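Week 7: Can machines do the chores yet?

Handout to go with the lecture. Please read it before the seminar on 25th May and bring your notes on the Kudo exercise.

1. Where we left off

Last week we looked at machines that do one job in one place. A dishwasher is a good case. It washes plates well, but a person has to load it, and the plates have to fit the rack. The same goes for most factory automation. A welding line works because every part arrives in the same position, held by a fixture that somebody designed for it.

The question this week is what happens when the fixture goes. Household chores have none. Socks are not handed over one at a time. A good many shop-floor jobs are like this too, and they are often the jobs still done by hand: emptying a box of mixed parts, sorting returns, clearing a bench at the end of a shift.

2. Picking from a bin

The usual starting point is a bin with objects in it and an arm that must take them out. It sounds simple. A child of two can do it. For a machine, the job breaks into several smaller ones. It has to find each object, decide which to take first, choose where to hold it, get the gripper there without striking the walls, close, lift, and then check that it is holding something.

The corners are the hard part. An object in the open can be gripped from either side. An object lying along a wall leaves no room for a finger on that side, so the arm must come in at an angle, or push the object away from the wall first. People do this push without thinking about it. In a program it has to be planned or learned.

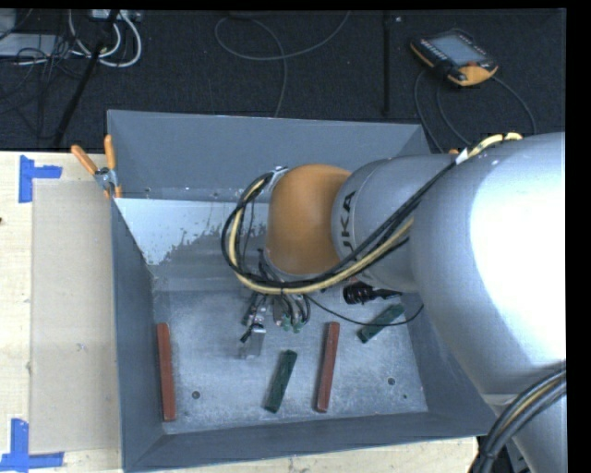

Allurier

With four blocks, two red and two green, the arm has a small problem by warehouse standards, but most of the points above can be found in it. Look at the red block beside the left wall and ask which way the fingers could go round it. Then look at the red and green blocks that lie near each other and ask the same thing. Look too at how much of the bin is covered by the arm. A single fixed camera would lose sight of part of the work whenever the arm reached over it.

Note the cables as well. Students tend to leave them out of their drawings. A cable bundle limits how far a joint can turn before something pulls tight, and a planner that knows nothing about cables will sooner or later ask for a move that the real arm should not make.

3. Results so far

The Semeso trial, set as reading in March, is useful because the authors published their failures along with their successes. They logged 3,454 attempts at picking from a shallow bin. Failures were sorted by cause, and the largest group was objects against a wall. Second came cases where the gripper closed on two objects at once. Bad detection, which most of you guessed would come first, was well down the list.

The trial used rigid objects only. Cloth, food and anything in a soft bag were left out. Do not carry the figures over to laundry.

Speed is a separate matter. A packer at the Zornodness site handles about 700 items an hour on an ordinary shift. The arm tested there was a good deal slower, and it stopped whenever it was unsure and waited for a person. The site kept it for one line, where the parts are heavy and the pace is low.

4. Homes

A home is worse than a bin in nearly every way. The light changes, the floor has things on it, and people walk through. Nobody is on hand to restart the machine. A job that fails one time in 50 may be fine in a factory with a supervisor. In a kitchen, with glasses, it is not.

The chores closest to being done are the ones that look most like bin picking: putting toys in a box, moving tins to a shelf. Folding, wiping round objects and anything involving a full cup are further off.

5. For the seminar

Choose one chore you did this week. Write down every step, including the ones where you moved something out of the way. Mark the steps where you relied on touch and could not see your fingers. For each of those, say what sensor a machine would need.

Then answer the Kudo question on a separate sheet: would you sooner change the machine or change the bin? Sloped walls, a softer floor and dividers all cost far less than a new arm. One page is enough.

Reading: Semeso trial report, sections 2 and 5. The appendix on gripper wear is optional.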